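How Does a Robot Learn to Pick Up a Bag?

Kids' page, by Nelly Echeverri

Quick question. Who taught you to pick up a bag? Probably you just grabbed at stuff when you were tiny, and missed, and grabbed again. Robots need a teacher. And lots and LOTS of tries.
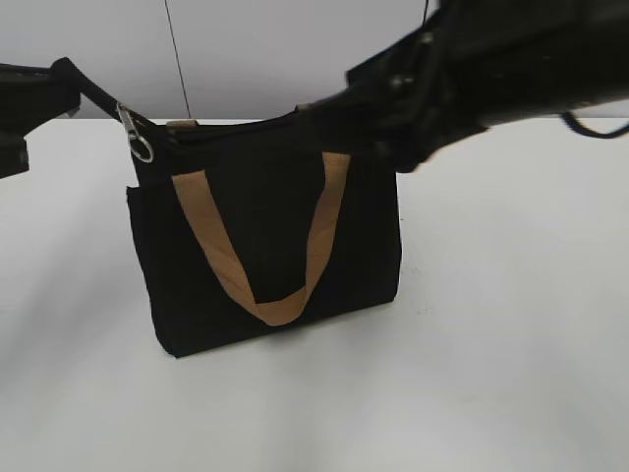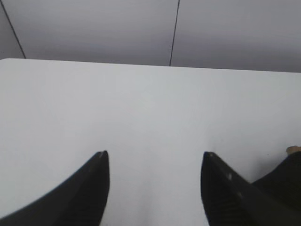
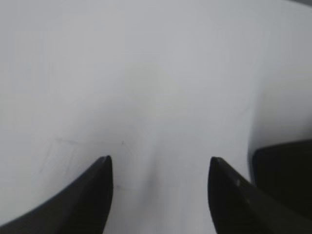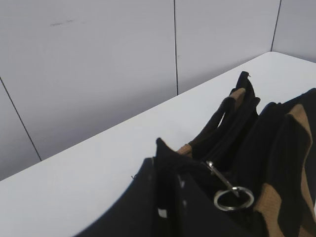

A robot learns from examples. One example is one try, start to finish, saved on a computer. At Clotix, where I work, a person moves the robot's arms for it, kind of like a puppet. The computer writes down everything. Where the arms went, when the fingers opened, what every camera saw. Then we do it again. And again! Bags are hard, by the way. A block stays the same shape all day but cloth folds and flops. Our black bag has a tan strap drooping down the front and a shiny metal clasp up by the top corner, so thats three kinds of stuff to deal with, soft and droopy and hard. Try grabbing just the corner of a bag at home with two fingers. See how the rest of it moves?

Why so many cameras? One stays put and sees both arms. Others ride along by the robot's fingers, so they get the close up view. Sometimes that view is mostly white table. That's OK. The computer needs to know what "no bag in front of me" looks like too.

How many examples? For the bag job we have 1,487 so far. Heriberto Puma did 161 of them in one week and then wanted a very long lunch.

Do the bad tries count? Some do. If the fingers slip and the person fixes it, we keep it, becuase the robot can learn how to fix it too. If somebody bumps the table, out it goes.

After that the computer studies all the examples and looks for patterns. Bag edge here, fingers go there. Then the robot gets a turn by itself, no puppet person. First turns are usually pretty bad. So, more examples.

Words to know
Example: one saved try
Gripper: the robot's hand
Data: all the saved stuff together

Next time: how robots know when to let go.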